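4.2 Tidying in simulation

Before moving to the kitchen at Gasley we wanted to know which parts of a clearing chore the policy could already do without clutter, spills or soft objects in the way. Most household chores contain the same small step many times over: pick up a thing that is in one place and leave it in another, on top of something or inside something, so that it stays there. Putting a mug on a shelf is this step. So is returning a box of screws to the parts rack in the Drirnilham shop. If the step fails often on rigid objects with flat sides, there is little reason to expect it to work on a wet mug.

We therefore built the Ccori task set, which reduces the shelf, the rack and the counter to simple shapes. Each episode gives the policy a one-line instruction and a randomized starting layout. The instructions were written by two of the authors and checked by Widad Bataineh, who had not seen the simulator and who rejected those she could read in more than one way. The final set has 296 instructions. Starting layouts are drawn fresh for each episode, subject to the rule that every object named in the instruction must be within reach of the arm.

The policy was trained on 1,174 demonstrations collected by teleoperation inside the simulator. Tsung-han Chow and Hortensia Marulanda recorded nearly all of them. Demonstrations in which the operator dropped an object and picked it up again were kept. An earlier version of the policy, trained only on clean runs, did nothing useful after a drop, and usually carried on with the remaining motion with its fingers empty. We did not try to balance the number of drops across tasks.

4.3 Scoring

An episode counts as a success if every object named in the instruction is in its goal region at the end, and if each has been at rest for the final two seconds. Objects not named in the instruction must also be close to where they began. We added this second condition after the first round of trials in February, when the policy scored well on several placing tasks while pushing other items across the table. A person asking for the cereal to be put away would not accept the milk on the floor as part of the result.

Episodes end when the policy signals that it is done or when the time limit is reached. We report the two cases separately. Stopping at the right moment matters more in a home than it does in most benchmarks, because a machine that keeps adjusting a finished stack will sooner or later knock it down. In our logs the most common late failure was of this type. The object was placed, released and then touched again on the way out.

We ran 200 evaluation episodes for each task family, with the policy weights fixed. No episode was restarted by hand. Three families were used: placing on a raised surface, moving to a marked region, and clearing, where all loose items must leave the table.

4.4 Where placements go wrong

Placing on a raised surface was the weakest of the three families, and its errors were not spread evenly. Grasping was rarely the cause. In most failed episodes the object was lifted and carried to the correct support, and the trouble came in the last few centimeters of travel. The policy tends to let go as soon as the object touches the support, wherever on the support that happens to be.
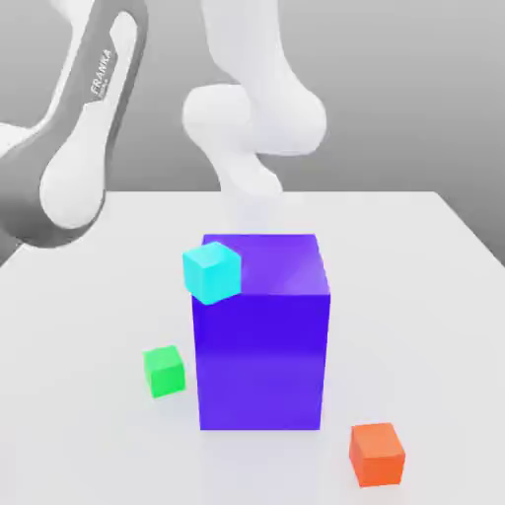 Figure 3. State from the raised-surface family, Ccori task set.

Edge placements are the case we find hardest to score fairly. Our rule asks only that the object be at rest inside the goal region, and the goal region for a raised surface is drawn slightly wider than the support itself. In Figure 3 the cyan cube sits on the front-left corner of the purple block, slightly tilted, with part of it past the block's left edge. A pass or fail score taken from such a position says little about how useful the placement would be on a real shelf, where a door closes or somebody leans on the counter. We therefore also report a margin score, defined as the distance from the object's center to the nearest edge of the support, divided by half the object's width. Low margins are listed separately in the results even when the episode passes.

Yolanda Flores repeated the margin measurement on the physical arm at Tindton, using painted wood blocks and then a set of food cans. The ranking of the task families was the same as in simulation. The cans gave lower margins than the blocks, which we attribute to the round base, although the cans were also heavier and we did not separate the two effects.

A simple change helped. When the release was delayed until the gripper had moved a short distance toward the center of the support, margins improved on the blocks and were unchanged on the cans. We have not made this part of the policy. It requires knowing where the center is, and for a half-full dish rack or a crowded shelf that question has no single answer. Tamara Ardeleanu is labeling free space in photographs of real shelves so that a target can be learned, and the current labels are used in Section 5.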